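**Plasero two-arm recording kit, after 201 episodes**

We bought the Plasero kit in November to collect demonstrations for a handling policy: pick up a household object, turn it, set it down, repeat. I ran it with Dorottya Hegyi, who did most of the teleoperation. The price included two leader handles, the head camera mount and one year of the recording software.

Setup took an afternoon. Calibration is a menu item and it works. The handles are light and the lag is small enough that I stopped noticing it. Of 201 episodes recorded, we kept 183. Most of the rest were operator mistakes, and 6 were lost when the software stopped writing without a warning. Plasero should fix that. 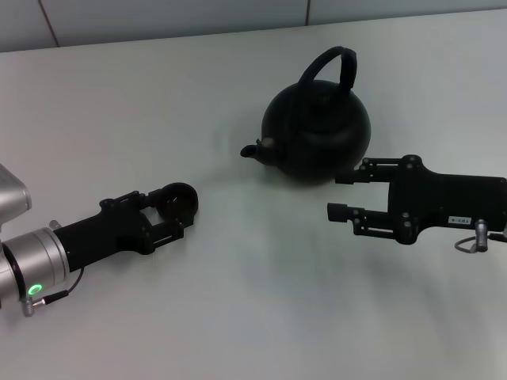
Object choice matters more than the manual suggests. We began with boxes and cups, and the policy learned those quickly and then did badly on anything with a handle. So we moved to harder shapes. A teapot with a tall arched handle over the top and a short spout on one side gives the operator several ways to approach it, and Dorottya and I turned out to prefer different ones. The labeling tool has a field for grasp type, but you have to fill it in by hand for each episode – slow work at the end of a session.

Cables are my main complaint. The clips supplied are too weak, and we replaced them with ones from Marimport. The stock finger pads wore smooth after 29 hours and new ones come only in full sets.

Export is good. Files opened in our training code with no conversion, and the timestamps from both arms lined up. Support answered within two days, both times I wrote.

I would buy it again for tabletop work with small objects. For anything heavy I would look at the Skornberg, which costs more and has stronger wrists. Four out of five.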